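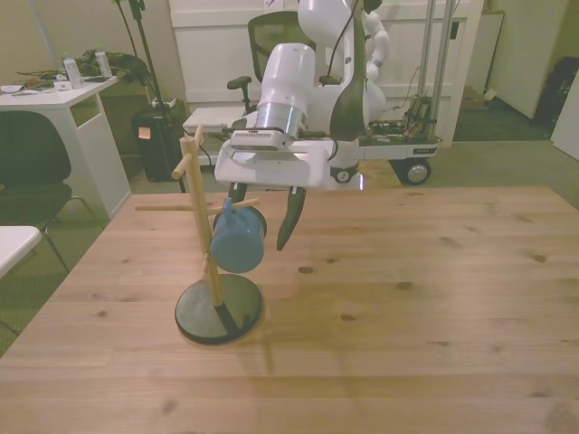

Figure 1. The finished mug tree with one mug on the right-hand peg.

A Mug Tree for the Second-Floor Kitchen
Mirta Huenchumán
Hitstead College, Everyday Objects module, autumn term
Supervisor: Graciela Painemal

1. The problem

The shared kitchen on the second floor has one wall cupboard for crockery. Mugs are kept at the front of the bottom shelf, stacked two high, and the plates are behind them. To get a plate you take out the mugs. When people are in a hurry they leave the mugs on the worktop and don't put them back, and by the afternoon there is very little space left for making anything.

The module brief asked us to choose a small domestic problem and make one object that improves it. I chose the mugs. My aim was to get the ones in daily use out of the cupboard without filling up the worktop with something else.

2. What was already available

I looked at three kinds of mug storage before drawing anything.

Hooks under the cupboard take no worktop space, but we are not allowed to drill into the units. Adhesive hooks were suggested in class. I tried a pair on the underside of a shelf at home and one came down overnight with a mug on it, so I did not go further with those.

A wire rack that slides over the shelf was the second option. The Umeo rack in the first-floor kitchen is this type. It holds mugs well, but it makes the shelf below harder to reach into, which is the same trouble we have now.

The third was a mug tree. Most of the ones sold have the pegs in pairs, opposite each other, all tilted up at the same angle. The Ametepe tree that Graciela lent me is like this. With large mugs on both sides of a pair the lower ones touch, and you have to lift the top mug off to free the one below it.

3. Design

I decided on a tree with fewer pegs and more room between them. The final version has three pegs set at different heights and angles. One comes off to the left near the top of the post. Another sticks out level on the left, lower down. The third comes off at an angle on the right. Pegs that do not line up leave space for fingers, and a tall mug on one peg does not knock the mug on the next.

The main dimensions are:

Overall height: 367 mm
Base diameter: 144 mm
Weight without mugs: 991 g

The height was fixed by the cupboard. The tree has to stand under it with enough room above to lift a mug off the top peg. My first sketch was taller and would have had to live at the open end of the worktop, next to the kettle, where there is no cupboard overhead and a lot of elbows.

The base was the part I changed most. In the card model it was square and the corners caught on sleeves. A round base turns easily when you want to reach the other side, and it can be wiped round in one go. I made the base black and kept the post and pegs pale. Some people in the group review thought it should all be one colour. I preferred the contrast — the pegs are easy to see against the cupboard door, and drips of tea do not show much on the black.

4. Making

The post was cut to length first and the edges were taken off with fine abrasive paper. I marked the peg positions in pencil using a card template wrapped round the post, then checked them against the drawing before drilling.

Drilling the level peg was simple. The angled holes took longer. On the first practice piece the drill skated across the surface and left a groove, and the hole ended up 2 mm lower than it should have been. For the second practice piece I made a wedge to hold the post at the right slope, and started each hole with a small flat made by a chisel. This worked and I did the real post the same way on the Tuesday.

The pegs are short. I had cut them longer to begin with, but a long peg lets the mug slide back and forth and makes the whole tree lean when you pull. Shortening them was the single most useful change. A mug handle now sits close to the post and cannot travel far.

Everything was glued, with the base joint left clamped until the next session. The finish on the base was put on before assembly so that I did not have to mask the post.

5. Testing

I tested with mugs from the kitchen and with one blue ceramic mug of my own, which I used for all the handling tests so that the results could be compared.

Stability. With one mug on the right-hand peg and nothing on the left, the tree stayed upright when the post was pushed with a finger at the top. It tipped when I pulled the mug sharply downwards. I don't think this is likely in normal use but it should be mentioned.

Hanging and removing. The angled peg was the easiest to use. The mug stays put and you lift it up and off in one movement. The level peg needs more care, and a mug with a very wide handle can be pushed off the end if you bump it. Two classmates did this without meaning to.

Handle fit. Two mugs in the kitchen have handles too small for the pegs. One is an espresso cup and does not really belong on a mug tree. The other is a normal size with a narrow handle, and its owner was disappointed.

Use in the kitchen. The tree spent the last part of November on the worktop. Mugs were hung on it every day. The cupboard was easier to use, although mugs still went back in the stack once the pegs were full.

6. What I would change

The level peg should have a slight upward slope. I kept it level to compare it with the other kind and the comparison is clear enough now. I would also make the pegs a little thinner so that narrow handles fit.

A fourth peg at the back is possible. It would mean turning the tree to reach it, and I would want to test that before making another post.

I would leave the base as it is. A wider one would be harder to tip, but it would take up worktop, and saving worktop was the point of the project.

7. Acknowledgements

Thanks to Graciela Painemal for the loan of the Ametepe tree and for help with the drilling wedge, and to the people on the second floor who filled in the comment sheet. The full set of drawings is in the module folder under Astovach, the working title for the project.

Shares 2 | Comments 0

Recent student projects
A Folding Drainer for Narrow Sinks
Labelling the Spice Shelf
Where Do the Teaspoons Go?
Repairing a Kitchen Stool

Contact the module office | © Hitstead College | Back to top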